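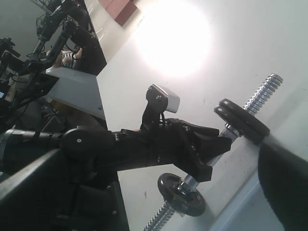 Wrist camera view, bar at the fingers, ceiling light where I would like it least.

Plate task, second week

July 16, 2023

The task is short to describe. One arm holds a small dumbbell bar. The other arm works with a weight plate and a white tray. Both arms are driven by a person through a pair of leader arms, and everything the person does is logged as joint positions plus camera streams. The logging software is Gravari, which I have been maintaining on and off, and the policy training happens elsewhere under the name Plinumis.

I had recorded 400 demonstrations by the end of June. I threw out most of the early ones. The bar was gripped too close to the plate, and any small rotation in the leader wrist turned into a large swing at the far end of the thread. Gripping higher up the bar fixed most of it. The rest was operator habit, mine included.

Threads are the awkward part. A person spinning a collar by hand feels when it binds and backs off without thinking. Through the leader arms there is no force feedback, so binding shows up only as a growing gap between commanded and measured position. I now plot that gap live in the corner of the monitor. If it passes a threshold I set by trial and error, I stop and mark the episode as bad.

The plate is easier, with one exception. Lying flat in the tray, it gives the fingers very little to get under. Coming in at the rim at an angle works better than coming straight down, and the demonstrations should all come in from the same side. Mixed approach directions gave us a policy that hesitated between the two.

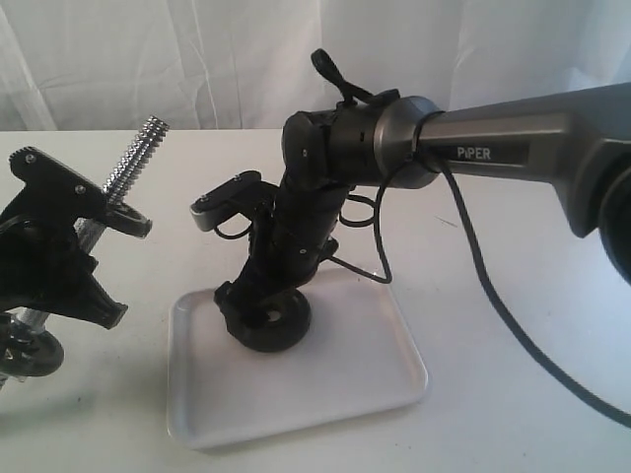 Resets and episode length

An episode runs 23 seconds when it goes well. The reset takes longer than that, which is the real cost of this kind of data. I do resets by hand, in batches of 10, and shift the tray a little between batches. The shifts are small on purpose. Large ones push the arm near its joint limits, and the operator starts compensating with the elbow.

Notes from the current settings:

Leader and follower are sampled on one clock. Two clocks cost me a day in June.
Gripper command is stored as width, unscaled.
Wrist camera exposure is fixed. Auto exposure pumped every time the ceiling light came into view.
Start pose is checked before the recording begins, and the recorder refuses to run if either arm is off.
Cable slack is checked at full wrist rotation.

The total now stands at 867 episodes, bad ones included. I keep the bad ones in a separate folder, because recoveries are worth having later and I don't want to record them twice.

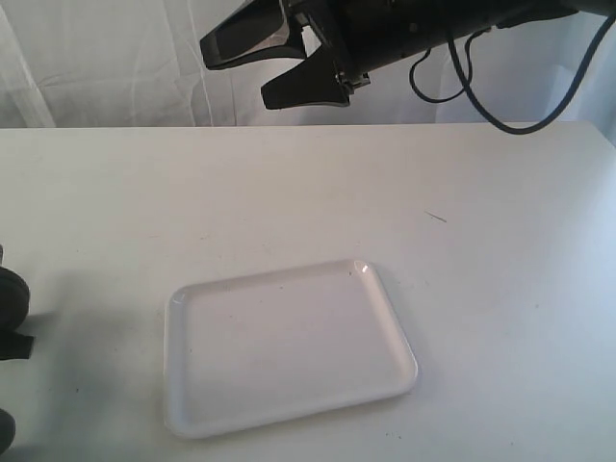 Hamann commented under the last post that fixed exposure only moves the problem, and that on the Atis setup they got further by randomizing brightness during training and leaving the camera alone. I have not tried it with auto exposure on. The brightness randomization itself is a one-line change, so it goes into the next training run, with the recorded data left as it is.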